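Hillville pool to close for 13 weeks from March

Hillville's indoor pool will close in March for 13 weeks while its boilers and change room pipes are replaced, council confirmed last night.

The work has been put off twice. The two boilers date from the original build and have been patched each winter for the past several years. Staff closed the learners' pool for part of last winter when the water could not be kept warm enough for lessons.

Contractor Mittal will do the job. The company's crew will start in the plant room and move on to the change rooms once the old boilers are out. The gym and upstairs meeting rooms will stay open, though there will be no hot showers for the first stretch of the work. 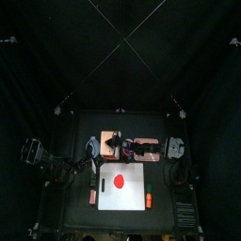 Lessons and memberships

Swimming lessons will move to the Dastisside pool, 45 minutes away by bus. Council will run a free bus on weekday afternoons, leaving the Hillville library at 3.30 pm. There are 50 seats and families will need to book.

Aquatics coordinator Archana Kushwaha said 900 people are enrolled in lessons or hold a swim membership, and all of them will get a letter.

"Memberships will be paused on the day we close and start again on the day we reopen," she said. "You don't need to ring us. If you want a refund instead, there's a form at the front desk and it takes a few minutes."

Members who use both the gym and the pool can switch to a gym-only rate for the length of the closure. They will need to sign for the change before the pool shuts, as it can't be backdated.

The morning lane swimmers will not have a bus. Dastisside has offered them two lanes from 6 am, and Ms Kushwaha said she was hoping for a third. The over-60s water exercise class will become a chair class in the larger meeting room.

Santosh Rawat has swum at Hillville most mornings since he retired. He said he would drive over a couple of times a week and walk the river path on the other days.

"It's a long time to be without it, but the showers have been cold on and off for two years," Mr Rawat said. "I'd sooner they did the lot in one go." 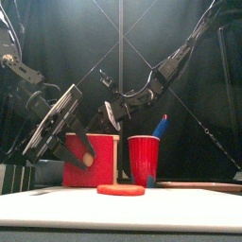

Parking will be tighter during the works. The row nearest the side entrance will be fenced off for trucks and bins, and drivers are asked to use the gravel area behind the tennis courts. Accessible spots at the front are not affected.

The Brurkari Swim Club, which trains at Hillville four evenings a week, has moved its spring meet to Dastisside. Entries already lodged will be carried over.

Council expects the noisiest work, cutting out the old concrete boiler base, to be finished in the first two weeks. It will be done between 8 am and 4 pm.

The bus booking form will go up on the council website next week, and paper copies will be at the library. Lost property still at the pool on closing day will be kept at the gym desk until the end of the month.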